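The Trial Kit

The kit from Flistico came on approval, 46 days and then pay or send it back. It was two black grippers, one for each hand, and a booklet of 16 pages. The salon school in Farkham wanted to know if a machine could be taught to tidy a station, and I had been given the job of showing it.

I put a sheet over the small table and began with the comb. Pick it up, put it back. The booklet said to keep the elbows in and not to hurry. By the afternoon I had done it 228 times and my wrists ached.

The grippers were good. They closed when I closed them and held what I gave them. The cables were a nuisance – they pulled whenever I turned.

At home that evening I reached for my own comb and stopped with my fingers a little way off it, squared up, waiting for the jaws to open. Then I picked it up in the usual way and did my hair.

In the morning I wrote to Flistico and asked for the price of a second set.
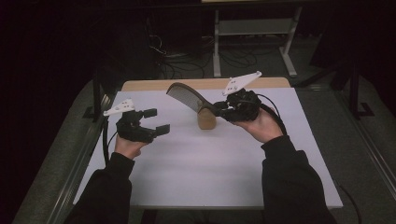 The comb coming out of its holder, right hand.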